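Brarkside Cannery Walkout 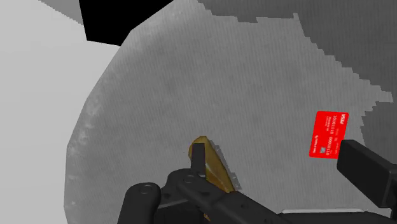 The Brarkside Cannery Walkout was a labor strike by fish and vegetable packers in the harbor town of Brarkside. It lasted 57 days. Mostly women and teenagers, paid by the tray. Also called the Tray Strike, or in the older union papers just "the Moynihan trouble," after the company that owned the plant.

Background

Moynihan Packing ran two buildings on the waterfront, the main cannery and a smaller label shop up at Grarutgate. At the busy end of the season the payroll reached 1,985. Winter crews were much smaller. Packers stood at long benches from before daylight, and pay depended on how many trays a floor boss accepted. Rejected trays paid nothing — but the fish went into cans anyway, which was the main complaint for years before anyone walked out.

In January the company cut the tray rate and started charging for aprons and knives. Workers had no union at the time. An earlier try at one had fallen apart after the organizers were fired.

The walkout

Faustine Collet, sixteen, a packer on the second floor, had nine trays turned down in one shift. She put down her knife and left. Her bench followed, then the next bench. By the noon whistle 103 people were standing in the street, most without coats. Some accounts say the line was started by a different girl whose name wasnt kept. Collet herself never claimed to be first, only loudest.

The label shop came out two days later. By the end of the week 1,375 workers had joined. Meetings were held in a net loft, with speeches put into three languages, so they ran long. Ifeanyi Afolabi, a dock loader, was picked as spokesman partly because he could make himself heard at the back. Dock crews refused to load Moynihan cans from then on.

The company brought in replacement packers on the Plaline, the short rail line along the shore. Pickets met the cars. A few arrests, small fines, windows broken at the depot. A Sunday march to the owner's house passed off quietly.

Settlement

Talks began in the seventh week, with cans piling up and the spring catch close. Moynihan agreed to drop the knife and apron charges and put back the old rate. Rejected trays were to be checked by a worker as well as a boss. It did not recognize the union. Collet was not hired back, and neither were most of the picket captains.

Aftermath

A packers' local was formed the next year with Afolabi as its first president. Collet worked as a seamstress and later as a paid organizer in other cannery towns. The tray check was kept untill the plant went over to hourly pay. The Grarutgate shop burned down and was not rebuilt. The main cannery is still standing, now used for boat storage.

See also: Piecework; Child labor in canneries; Plaline depot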